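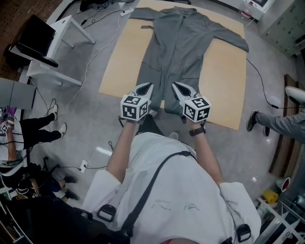
Stornier Two-Way Coverall: six months of grease, sawdust and one very bad paint day

I have worn coveralls on and off since I was a teenager helping in my uncle's garage, and I've never written a word about any of them. They were just the thing on the hook. Then in August I bought the Stornier Two-Way, mostly out of annoyance with the pair I had, and I like it so much that my wife has asked me to tell somebody else about it for a change. So, hello!

I rebuild small engines at home, mowers and tillers mainly, plus an old outboard that I'm not allowed to discuss at dinner. I also do our house painting and most of the crawling around under things. I'm 5'11", long in the body, and a little wider in the middle than I was. I paid full price, $157 with shipping, and that did make me swallow. My last pair, an Amano, cost a good deal less and gave me three decent years before the crotch seam let go while I was halfway under a riding mower.

Fit

This is where I fell for it. Most coveralls that are long enough for me in the body turn into a tent everywhere else. The Two-Way comes in regular and tall for every size, and the tall adds length between the shoulder and the crotch as well as in the leg. I can squat all the way down, reach over my head, even sit on an upturned bucket for an hour, and nothing pulls. There's a pleat behind each shoulder that opens when you reach forward and then closes up again, so you don't walk around with a sail on your back.

I ordered my normal jacket size and it was right for a T-shirt underneath. If you want to get a heavy sweater under there in January, go up one. Yolandi Moodley, who runs the tool library where I take my blades to be ground, has the same coverall two sizes smaller and had to take up the legs. She says the hips are cut fairly straight and that she'd have liked a bit more room there. Something to think about if you're built that way.

Fabric

It's a cotton and polyester blend, medium weight, stiff as a cereal box out of the bag. Don't judge it then. I washed mine 2 times before the first real wearing and it softened up a lot, and by the fall it felt like a shirt I'd owned forever. It breathes better than I expected. On a hot afternoon in the shed I was sweaty, sure, but I wasn't desperate to get out of it the way I used to be with the Amano.

Sparks are another matter. I caught a few off the grinder and they left tiny pinholes on the forearm. Stornier doesn't claim it's flame resistant, so no complaint from me, but please don't weld in it.

Zipper

The name comes from the zipper, which runs from both ends. If you've ever worn coveralls for a full day you already know why I'm excited. It's a chunky one with big pulls that I can work in gloves, and there's a flap over the top of it so it doesn't scratch the paint when you lean across a fender. Mine stuck once, at the waist, after I'd gotten wood glue in it. Warm water, an old toothbrush and a rub of candle wax sorted it out.

The flap closes with snaps, and the one at the collar is my least favorite part of the whole garment. It's very tight. I've stopped bothering with it.

Pockets

Plenty, and mostly in sensible places. The chest pocket has a pencil slot that holds a pencil when you bend over (rare!). The back pockets are deep and sewn with double rows of stitching. There are slits at the hips so you can reach through to your jeans underneath, and I use those constantly – keys, phone, the last of the cough drops.

The rule pocket on the right leg sits too low for me. My folding rule knocks against the side of my knee when I climb a ladder, and I've gone back to carrying it in the rear. I'd move that pocket up a couple of inches if they ever asked me.

Knees take a foam pad, sold separately. I tried Stornier's own pads and they were fine, but I had a pair of Plallel gel inserts in a drawer already, and with the edges trimmed a bit they fit the same opening. For laying floor or working on a mower deck I wouldn't go without them now.

Washing

I wash it at 40 degrees (Celsius, our machine is an import and I've given up converting) and hang it over the shed door by the shoulders. The label allows a low tumble dry. I did that once and the legs came up a little short for a week or so before they eased out again, so now I let it drip.

Motor oil comes out if I get dish soap on it the same evening. Oil-based paint doesn't. I know this thanks to a tray of dark green trim paint that came off a stepladder and down my entire left side, and I've decided that I like it that way. Color has faded slightly at the elbows and seat, nowhere else.

Wear after 6 months

One belt loop has started to fray, and I've lost a snap cap from the left cuff. All the main seams are tight, including the one that did for my last pair. Nothing has torn, and I've snagged it on a fence and on the same nail in the shed more often than I'd like to say. The shop sent me a free snap when I wrote to them, along with a little card on how to set it.

What else I looked at

The Ngubane bib is a lovely thing and cheaper, and if you only need your front covered it might be all you want. I tried one on and missed having sleeves. The current Amano is lighter than the one I wore out and has lost its hip slits, and that settled it for me.

Would I pay that much again? Yes, and I've come close. There's a new version listed for spring in a dark blue, with up to four inches of extra hem to let down, and I've had the page open in a tab for a week now. I may wait and see if they do anything about the rule pocket. In the meantime the old outboard still needs a water pump, and the coverall is on its hook by the back door, green side to the wall.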